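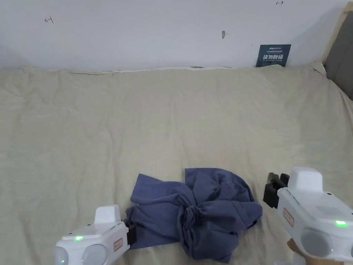
Dilham is my collection of crumpled laundry, and this README goes with it. I started it because I hate folding and wanted to know why some clothes take me ages and others seem to sort themselves out. The short answer is the starting heap. Take a slate-blue shirt-ish thing twisted up in the middle with its loose bits sticking out on all sides, on a cream cloth that's pretty rumpled itself. You can't grab that and shake it. Well, you can, but you get a bigger knot! What I do is find a flap that's lying flat, hold it down, and tease the twist out from there. I've been calling these "knotted centre" heaps and they're my favourites (also the most annoying).

What's in it

There are 600 heaps, one garment or cloth to each. Mostly tops, then trousers, pillowcases, tea towels and a good many odd socks I kept in out of stubbornness. Each heap has a row in the notes file saying what the thing is, what colour I'd call it, and which sort of heap it's in. The colour names are mine and I'm not very consistent. If you see "slate", "denim-ish" and "school jumper blue", treat them all as blue and you'll be fine.

Sorts of heap

knotted centre: gathered or twisted in the middle, loose parts going outwards
dropped: let go from above and left as it fell
sausage: rolled up lengthwise, usually trousers
inside-out: any shape, but at least one sleeve or leg is the wrong way round
flat-ish: you could fold it without thinking

A heap can only have one label. If it's inside-out and knotted, I put inside-out, as that's the part that slows you down. I went back and forth on this and I'm still not sure, so shout if you've got a better idea.

About the surface

I like a pale background with no pattern. Cream or beige is lovely under dark clothes and hopeless under white pillowcases, so have a look at the pale items before you rely on them. I don't iron the cloth underneath and I don't plan to. Real beds have wrinkles. It does mean that a fold in the background can look like the hem of something if you're going fast, and I've marked the worst ones "check edge" in the notes.

The small set

If you don't want everything, there's a smaller bundle called Cluson with 100 heaps in it. I picked them by hand to get a decent mix, which means the sausages are over-represented compared with the full lot. Good for a first poke about, less good for working out how often anything happens.

Known problems

2 rows have the garment down as "???". One might be a cardigan. I've looked at both far too many times.

Tea towels and small hand towels got muddled early on. I fixed the ones I could spot.

"Shirt" covers T-shirts, blouses and anything else with sleeves that I couldn't make out properly while it was bunched up. I'd rather have a vague word than a wrong one.

Changes

16/12/2025: split "messy" into knotted centre and dropped, which meant going through the whole lot again with a large pot of tea. Fixed some spellings. Bed sheets are out for now, they're too big and made me cross. I'd like to have them back in by April, along with fitted sheets if I'm feeling brave.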